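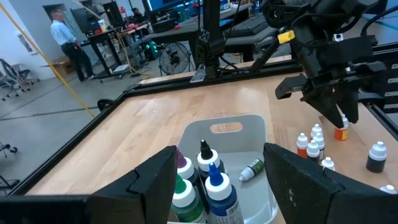
Barry Heywood's comment on the last draft was that most people price the arms first and find out about the table, the bins and the spare fingers after the order has gone in. This section is therefore set out in the order the money should be planned.

## 2. Planning and budgeting for a two-arm bench cell

Complete this section before asking Drestow or any other supplier for a quote. The worksheet in Appendix B has a row for each step.

1. **List the items to be handled.** Write down the smallest and the largest. A dropper bottle and a squeeze bottle in the same job need a gripper that can close on one and open wide enough for the other. If a single gripper cannot do both, budget for a second set of fingers.

2. **Choose the bin.** Buy the bins before the arms and measure them yourself. Check that the fingers fit between the bin wall and the tallest item.

 > **Note:** Items lying on their side take up more floor space in the bin than upright ones. Plan for the worst case.

3. **Size the table.** Both arms must reach the bin and the open area beside it. Add 400 mm of clear space on any side where a person will stand. The Trekby frame ships without a top, so enter the top as a separate line.

4. **Price the mounting parts.** Rails, posts, brackets and braces are seldom included with the arm. Ask for them by part number.

5. **Plan the cable runs.** Measure along the route the cable will take, then add 3 m for slack at each arm.

 > **Caution:** Do not route power or data cables across a walkway. If there is no other path, include a floor cover in the budget.

6. **Allow for the operator station.** Enter the desk, monitor and keyboard, even if you plan to reuse what you have.

7. **Set aside money for wear parts.** Finger surfaces scuff in normal use. Order one spare pair per arm with the first shipment.

8. **Check delivery times.** Van Leeuwen quotes 13 weeks for arms and less for frames. Do not accept delivery of the arms until the table is anchored.

Send the finished worksheet to Naveed Jafri for review. Orders for the current budget year close in October.

Go to Section 3, *Receiving and Unpacking*.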